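How to Plan a Slow Week of Walking Between Villages

I put off my first village-to-village walk for years because I assumed it was something for people with serious boots and serious knees. Then one September I ran out of excuses, packed far too much, and set off from Tomum with a paper map I had been holding upside down at breakfast. It was one of the happiest weeks I've had anywhere, and I've gone back to that same valley more often than my savings account would like. So many of you have written asking how to put a trip like this together that I've finally sat down to write it all out, the way I do it now (with a much smaller bag).

Step 1: Pick a line, then cut it shorter

Open up a map and find a chain of villages with places to sleep. Mine goes Tomum, Prolell, Ngui, Rillier, and I have never felt the need to improve on it. Most people, me included, look at the distances and think, oh, I can do more than that. Please don't! On my first trip I tried to do the whole thing in five days and I missed the cheese shop in Prolell, the swimming spot below the bridge, and a very good nap. Seven days is lovely. You get four for walking and three for doing very little, and the three are the ones I remember best.

Step 2: Book the beds in the right order

Start with the smallest village and work your way up. In my case that's Ngui, where there is one guesthouse with a handful of rooms and a dining room that fills up fast on weekends. Once you have your nights there, everything else can slide around it. I usually write by email, in the simplest sentences I can manage, and say that I'm arriving on foot. Hosts are wonderfully kind about this. They'll hold dinner for you, or tell you which gate sticks, and one of them once dried my socks on her oven door without my asking.

Do check whether dinner is included. In Rillier it wasn't, the bakery had closed at noon, and I ate a squashed granola bar sitting on the bed.

Step 3: Sort out the paper and the gadgets at home

Set aside one evening for this, with the table cleared and something nice to drink. Download your offline maps, print your bookings (yes, print them, phones die on hills), and charge every single thing you plan to bring. Then lay out your chargers and put half of them back in the drawer. I carry one plug with two ports, one short cable and a small battery, and I've never once wished for more.

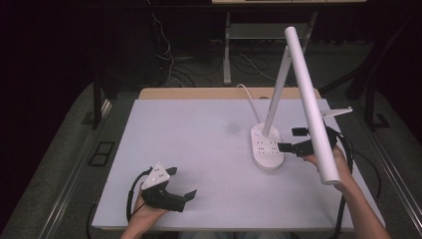 A desk lamp with outlets built into its base.

While you're at it, write your nightly addresses on an index card and tuck it into your rain jacket. Mine has gone soft as cloth by now and I still use it.

Step 4: Pack, then weigh, then unpack

A bag that feels fine in the hallway feels very different on the climb out of Prolell, which goes on and on through chestnut woods and has a false top that gets me every time. Two shirts, two pairs of socks plus the ones on your feet, something warm, something waterproof, soft shoes for the evening. I take one paperback and leave it at the last guesthouse. My bag is a 34 liter one and there's room left over for a loaf of bread, and I'd call that about perfect.

Step 5: Keep a little cash ready

Plenty of places up there take cards, until the line goes down, and then they don't. I came home last time having spent 196 euros in cash, nearly all of it on lunches, coffee and jam. Small bills are much appreciated, especially at the honey stand outside Ngui, where you leave your money in a tin.

Step 6: Start early and stop often

Have breakfast as soon as they'll give it to you and get going while it's cool. I like to be in the next village by early afternoon, so there's time to wash a shirt and hang it in the sun, and to wander about before dinner. If the weather looks mean, ask your host. There's a morning bus between Ngui and Rillier, and taking it is no shame at all. I've ridden it twice, very cheerfully, eating plums.

If you're thinking of going next fall, I'd write to the guesthouse in Ngui as soon as the holidays are over. And if you do stop at the cheese shop in Prolell, ask for the one wrapped in leaves. It smells terrible in a backpack, so eat it the same day.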